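LOST PROPERTY AND OTHER LONG-TERM RELATIONSHIPS
Speaker notes, Hitcombe version. 30 minutes with questions. Skip the umbrella section if they started late.

Opening
Wait for the coffee people to sit. Ask who has lost something in this building. Ask who has gone to the front desk about it. Far fewer hands. Leave the silence alone for a second, it does the work.
My job title at Ondell has the word "facilities" in it, so I own the lost property cupboard. I didn't apply for it. It came with a key and a smell.

The inventory
When I took over I listed the lot. 279 items. Most of them were things you would walk back for if you knew where you'd left them, and the rest were single gloves.
Pause on gloves. People always want to talk about gloves.
The old logbook had a column headed "Description" and the entries were a delight. "Black." "Bag (not bag)." "Ask me." No initials on that last one.
First change we made: put the thing down on a clear surface, look at it, and write what a stranger would call it. Then shut the book.

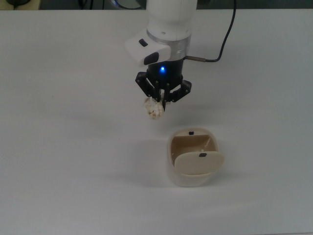
Someone at Jardine asked whether it wouldn't be easier to just throw it all out every month. Fair question, and I answered it badly at the time. Better answer: we tried monthly, and what we got was a line at the desk on the first of the month, everyone looking for a thing that had been in the dumpster since breakfast. We now keep things for 60 days. Phones, keys and anything medical go straight into the locked drawer and have their own rules (handout, page two).

Small stuff
The big items look after themselves. Somebody will come back for a cello. Small items are where a system goes to die, because they look like trash to everyone except the owner. An earring back, a hearing aid dome, the cap off something.
Rule we settled on – if you picked it up and hesitated, log it.
Slow down here, I rush this part.
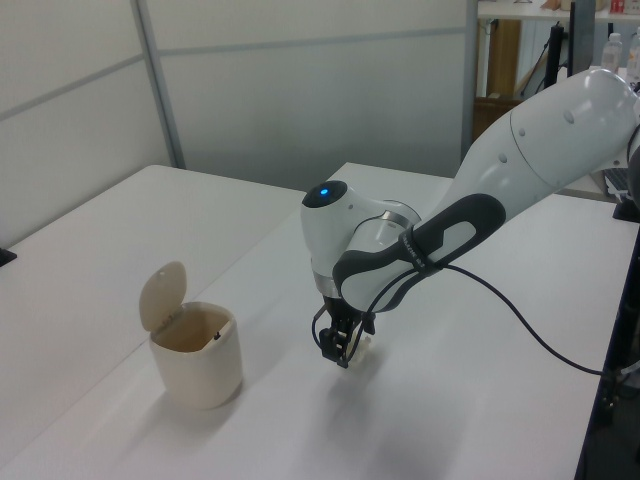 Small and pale, white table.

The Clemovent story
Keep it under three minutes. We bought the Clemovent tracking software. It had 12 required fields per item, including "estimated value" and "mood of finder." I may be misremembering the second one. The front desk went back to paper in a week and didn't mention it until the renewal came up.
What survived: a paper tag, a date, a shelf number.
Don't be mean about the software. There may be a customer in the room.

Containers
Every small thing gets its own container. No shared tubs. A shared tub is a soup.
Lids matter more than you'd think. Desk staff will open a flip lid all day long. Give them a screw top and they'll leave it off, and then you're back to soup.
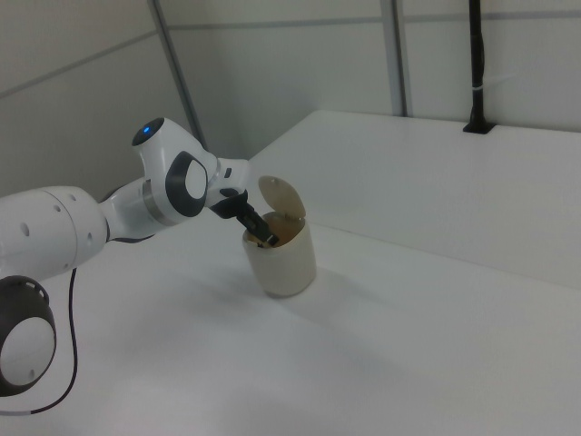 Cream, round lid, open.

Umbrellas (optional)
There is no system for umbrellas. They circulate. Think of them as weather.

Questions
Likely ones: cash (locked drawer, two signatures), food (no), how long for coats (same as everything else, except they argue in January).
If it goes quiet, go back to gloves.
Return the clicker. Last time it ended up in their lost property.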